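Search the help pages
Go

Home help > Kitchen and dining > Table linens

Wax and turmeric on a cotton tablecloth, and now it has shrunk

Posted by Matěj Malý, 09/04/2020
293 views

I have a small square table that we eat at every day, and I bought a cotton cloth for it from Maldonado in July. It fit well then, with an even drop on all sides. Two things have gone wrong with it.

First, a candle dripped on it. I scraped off what I could with a butter knife, but there is still a greasy spot the size of a coin. Second, my son spilled lentil soup with a lot of turmeric in it. I put the cloth straight in the machine on hot and then in the dryer. The soup stain went from orange to a dull yellow and has not moved since, and the cloth is now over 2 inches shorter one way than the other.

The label says 100% cotton, machine wash, and nothing about temperature. Can the stains still come out, and is there any way to get the length back? I don't want to spend much on it, but I also don't want to throw it out after one season.

3 replies

brasport_linens

Take the wax first. Put the cloth in the freezer for an hour, then flex it and pick off whatever cracks loose. After that lay the spot between two plain paper towels and press with a warm iron, no steam. Move to a clean patch of towel every few seconds. Keep going until the towel stops picking up grease. Don't use printed towels, the ink can transfer.

What is left will be a faint oily mark. Rub in a drop of dish soap, leave it 16 minutes or so while you do something else, and rinse with warm water.

Turmeric is harder, especially after a dryer. It is a dye and it bonds well to cotton. It does fade in sunlight, though. Wash the cloth cool with an oxygen bleach (I use the Zirnell powder, the store brand works the same), and hang it outside while it is still damp, stained side facing the sun. Bring it in at night and do it again the next day. I have had a curry stain go in 3 days of clear weather. If the cloth is a dark color, watch that the rest doesn't fade too.

Skip chlorine bleach unless the cloth is pure white. Turmeric can turn red when it meets anything alkaline, so don't panic if it changes color when the detergent hits it. It goes back when you rinse.

Helpful (16)

Plarnel

just buy polyester. wipes clean, doesn't shrink, never needs ironing. ive had mine for years

Helpful (2)

dot_in_the_pantry

I'd agree with the first reply on the stains. On the shrinking, you can get part of it back but probably not all of it.

Soak the cloth in lukewarm water with a capful of hair conditioner for half an hour. Squeeze it out gently and don't wring. Lay it flat on a big towel and pull from the edges, working along the side that shrank. Do a little at a time – if you yank from the corners you will end up with points. Put something heavy on each side to hold it and let it dry like that. Iron it while there is still some damp in it and pull lightly as you go.

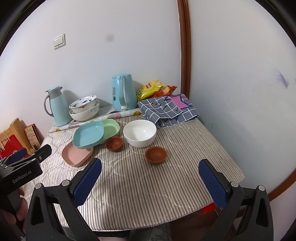

You may gain an inch. Cotton that wasn't pre-shrunk usually loses most of what it is going to lose in the first hot wash, so it shouldn't get much worse if you keep it on cold from now on. I line dry all of mine and only tumble them on low for a few minutes if they are stiff.

If the drop is still uneven after that, turn up the two longer sides and hem them to match. It's an easy job on a machine and not too bad by hand. On a square table for every day I'd be happy with a drop of six inches or so. Anything longer ends up in people's laps.

For the next cloth, buy a size up and wash it once before you use it. Pattern helps as well. A thin stripe or a small check hides a lot of tea drips, and a plain light one shows every one of them. And put a plate under the candle.

Helpful (3)

Log in to reply to this thread | Share (2)

Contact us | Terms of use | © Home Help Exchange | Back to top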